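Clurkside Shared Workshop
Kitchen Table Arm Build - Progress Report to the Msimang Fund
Reporting period ending January

Summary

The build is on schedule in most respects and behind in one. The table, the arm mount, the camera stands and the control software are in place and in regular use. The cloth handling work is slower than planned. Spending is within the grant. We are not asking for more money in this report, but we are asking to move some of it between lines (see Budget).

Work done this period

The arm is bolted down and has not needed re-leveling after the first week. We replaced the original mounting plate, which flexed when the arm was fully extended, with a thicker one cut in the workshop. Cable runs from the arm base were redone at the same time. They still hang lower than we would like and will be tied up properly once we stop moving equipment.

The table is set up as a play kitchen. Our proposal said we would use ordinary household items, but we changed this early on. Toy food and cookware is light, cheap to replace and does no damage when the arm drops it. The set now includes a toaster oven, a kettle, pots and pans, plates, a bowl and a mix of toy food. We add or swap items every few sessions so that the software does not get used to one layout.

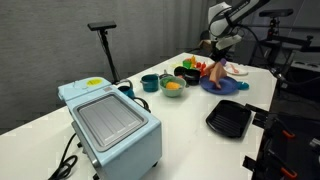 Camera placement took longer than anything else. We moved the stands several times before settling on positions that stay out of the arm's reach and still cover the tabletop. Each move meant a fresh calibration, and a calibration takes most of an evening. The positions are now marked on the floor with tape. The gray curtain behind the table went up in the same period and has cut down on false detections from the rest of the room.

The control software is our own, with the Zekard motion library underneath. The version we started with had a fault in how it handled the wrist near its limit, and we lost two weeks to that before updating. The update fixed it. We have frozen the version for the rest of the project.

Test results

We run each task in blocks of 50 attempts, with the items rearranged between attempts. Four tasks are in the plan:

Pick up a piece of toy food and put it on a plate - working, meets the target.
Move food from a plate to a bowl - working, meets the target.
Lift a pot lid and set it down on the table - works from most positions, fails when the handle is turned away from the arm.
Pick up a cloth and fold it once - not yet working to the target.

The cloth is the hard one. The gripper fingers either close above the fabric or push down too far and trip the force limit. We have lowered the approach speed and started choosing the grip point from ridges in the cloth, where there is something for the fingers to close on. Early attempts with this method are better, but we have not run a full block yet and would prefer not to report a number.
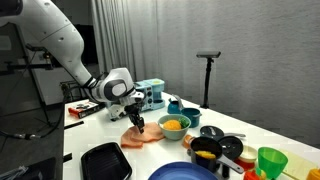 Gripper on the cloth towel, with the toy cookware set out on the rest of the table.

Budget

The grant is $4,000. The largest costs so far have been the mounting plate, the camera stands and a replacement set of gripper fingers. The table and curtain were already in the workshop and were not charged. We request approval to move what is left in the furniture line to spare parts, mainly a second set of fingers, as the first set is wearing at the tips.

Problems and risks

Workshop hours at Clurkside are shared with other members, and we have 2 evenings a week at the table. That is enough for testing but leaves little room if something breaks. The spare finger set would help here - the last order from Makum took three weeks to arrive.

Next period

Run a full block on the cloth task with the new grip method.
Fix the lid task for turned handles.
Tie up the cables at the arm base.
Write up the calibration steps so that other members can do them.

The next report will include results for all four tasks.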